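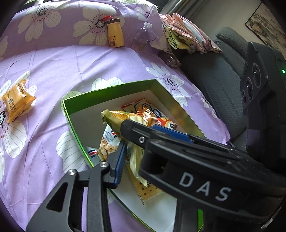 Snack time: a corn snack bag and a green-and-white box on a flowered sheet.

Neslow snack swap comes back on 29th August

I've been running the Neslow snack swap out of the back of my shop, Pluvard, for 6 years now, and I still get silly excited when it's time to send one of these out! So, here goes: we're doing it again on 29th August, and you're all invited.

If you've never been, it's easy. Fill a box with 10 snacks you love (store-bought and sealed, please, I can't take home baking), drop it off at the counter, and go home with a box somebody else packed. Last June I ended up with three kinds of pretzels and a ginger candy I'm still thinking about.

It's $13 to join, and the whole lot goes to the food pantry on Mészáros Street. We raised $1,000 last time and I'd love to beat that. Gikex, the print shop next door, is making the labels again, so write any nuts, milk or wheat on yours nice and big.

Doors open at 10 in the morning. Kids are welcome, and boxes packed by kids are usually the best ones (lots of gummy things). Sign up at the Pluvard counter or call the shop and ask for the swap list. Press folks, come on by, I'll save you a box!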